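Home Reviews Workshop Kids' Rooms Small Spaces About Contact

Filed under: Furniture, Flat-Pack & Finishes

September - by Tanner Sutherland

Skultmont two-shelf low bookcase: a year of hard use

I have been putting off writing this one up because I wanted a full year with it first, and because the last time I raved about a piece of furniture after a month the back panel fell off in month two. So: twelve months, two house moves (one across the street, one across the state), a second coat of wax and a truly heroic amount of stuff piled on it. I still love it! I have some complaints as well, and I'll get to those.

The Skultmont is a low, open shelf unit in solid wood. It comes unfinished, in one long carton that you will want a second person for. I had Gordon Fehr from next door, who carried his end up the steps while telling me about his own shelves, which he built in 1988 and which are apparently still perfect. Fine, Gordon.

Putting it together

The hardware is barrel bolts and dowels, no cam locks anywhere, and that alone sold me. Cam locks are all right until you take the thing apart, and then the hole crumbles and you are packing it with toothpicks and glue. I have now taken this unit apart and rebuilt it twice and every bolt still draws up snug.

The instruction sheet is one page, pictures only. Step 3 shows the lower shelf going in with the bolt holes facing the back. Mine only lined up facing the front. I went around on this for a good half hour, and then wrote to the company, and a very patient man named Ehsan Marwat wrote back the same afternoon to say the drawing was wrong in that print run and a new one was on its way. I'd rather have had the right drawing, but I have dealt with companies that take three weeks to tell you to check the manual, so he gets a gold star from me.

You need a hex key (supplied, and a decent one), a rubber mallet (not supplied) and a floor that is close to level. Do the final tightening with the unit standing where it is going to live. I did mine flat on the carpet the first time and it rocked, and I blamed the shelf for a week before I loosened everything, let it settle and tightened it again. No rock since.

The finish question

Most of the mail I get is about finishes, so I'll go long on this.

I wanted the wood to stay pale. Oil is lovely but it warms everything up, and on a light wood you can end up a good few shades yellower than you planned. I tested three things on the underside of the bottom shelf: a plain hardening oil, a water-based clear coat and the Gistodus white wax. The oil went amber in a day. The clear coat stayed pale but looked like a lunchroom tray to me, sort of plasticky, and it raised the grain so much that I had to sand it back between coats. The wax was the winner by a mile. It goes on like hand cream, you wait, you buff it with an old T-shirt, and the grain still looks like grain.

It is not tough, though. A wet glass will leave a ring if you give it an evening. The good news is that a ring comes out with a gray scuff pad and a dab more wax, and you can't see the repair. Try that with a clear coat! I've done it maybe once a month and I honestly don't mind, it's five minutes and it smells nice.

Two tips. Break the front edges with fine paper before you wax, just a couple of light passes, as they arrive sharp enough to be unpleasant on a bare shin. And wax the undersides too. I skipped that on a Kowalchuk bench years ago and it cupped over the first winter with the heat on.

Does it sag?

Barely. I ran it with big art books on the upper shelf for the whole winter, packed end to end, and laid a straightedge across it in spring. There was a sliver of daylight in the middle, less than the thickness of a credit card. I flipped the shelf and it has come back flat. Kwan-ho Wu, a reader who has the wider version, tells me his has a visible dip under vinyl records, so if records are the plan I would buy two of the narrow ones and stand them side by side.

The things I'd change

The feet. They are nail-in plastic glides and one of mine popped off on the first move. I swapped them all for screw-in felt ones and that was that.

The back is open, so things go over the edge if you have a gap behind. I have fished out more pencils than I care to discuss. A strip of scrap molding glued along the back would fix it - I just haven't done it.

And the price went up in the spring, which hurts. For comparison, the Vidik unit that everybody asks me about is cheaper and a bit taller, but it's veneer over particleboard. My friend Mervin Arsenault has one and it looks great as long as you never, ever drag anything across it.

Would I buy it again?

Yes, and I nearly have. There is a spot under the stairs that is exactly wide enough for another, and I keep walking past it with a tape measure. If you like a plain, low, honest shelf that you can finish yourself and take with you when you go, I think you'll be very happy with this one. 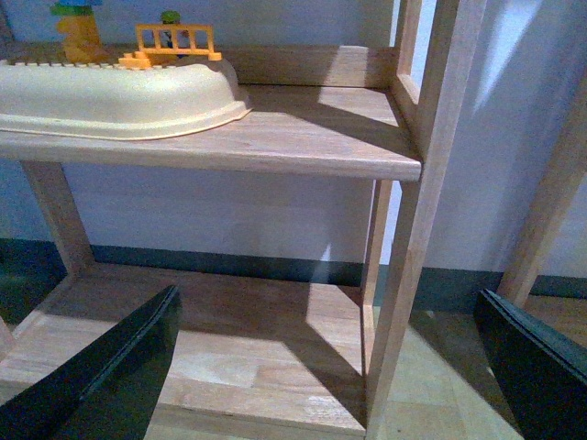 Pale wood, straight grain, and some building toys up on the top shelf.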